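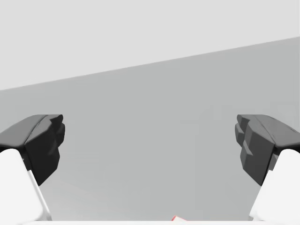
Packing bench going robotic, what happens to the four of us?

Posted in Work and Workplace
Asked by Nollmont

I pack small parts for a firm that makes door fittings. There are four of us on the bench and we get through more than 1000 trays a shift, mostly while arguing about the radio. In September the bench gets an arm with a gripper. At present it lives in a simulator on the supervisor's laptop, picking up coloured blocks, or preparing to. The fingers are always open when I walk past, which I have chosen not to take personally.

Management says no jobs are going and we will all be "moving up the value chain". I have looked for the value chain and I think it is the desk by the fire door. Two of us have been asked to sit with the simulator every afternoon and tell it where it is going wrong. There is no extra money for this. I have spent years telling people where they are going wrong for nothing, so I can't say the work is new.

Has anyone been through it? What did your day look like afterwards, and is there anything I should ask for before I say yes?

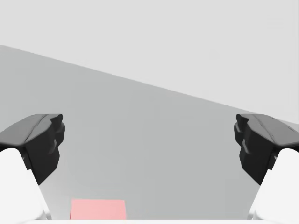
Maricel Dimaculangan
We had this at my last place and the answer is that you still have a job but it's a quieter one. I used to pack. Then I watched something pack, and every so often a light came on and I went over and sorted out whatever it had got itself into. My back was better. My head was worse, if I'm truthful, as eight hours of waiting for a light is a long time.

Ask for these in writing before you start:
a new job title and the grade that goes with it
who is allowed to press stop, and whether they get told off for it
rotation, so the same person isn't minding it all day
what happens to the hourly target while it is being set up

That last one matters most. Ours stayed at 200 an hour for the whole of the setting up, with one fewer pair of hands, and we were then shown a graph of how slow we had been.

Pranano
just join a union

Takeshi Honda
Pranano has a point, if not many words to put it in. I'd add something from the other side, as I was one of the people who set these up at a parts warehouse.

The simulator is the best time to be awkward. Changing how the job is done costs next to nothing while it's all on a laptop, and once the real arm is bolted down every suggestion becomes a meeting.

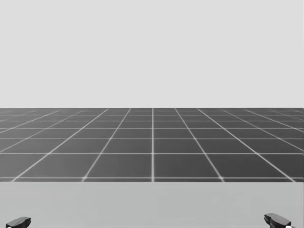 So tell them now about the things that aren't in the plan. The trays that arrive stacked the wrong way up. The bag of screws that is always one short. We had 65 part types on our list and the packers knew of several more that had never been written down anywhere, including one known only as "the bendy one". It took us a month to find out what it was, and it would have taken an afternoon if we'd asked them first.

Do keep a note of what you tell them, with your name on it. When the grading talk comes round, a page of faults you found is a better argument than saying you were helpful. Mine went the other way: the packers did the explaining and I got the certificate. It's in a drawer.

Nollmont
Thanks both. I've asked about the grade and been told it is "being looked at". The bendy one made me laugh, ours is called Gerald. I'll put him at the top of the list and sign it.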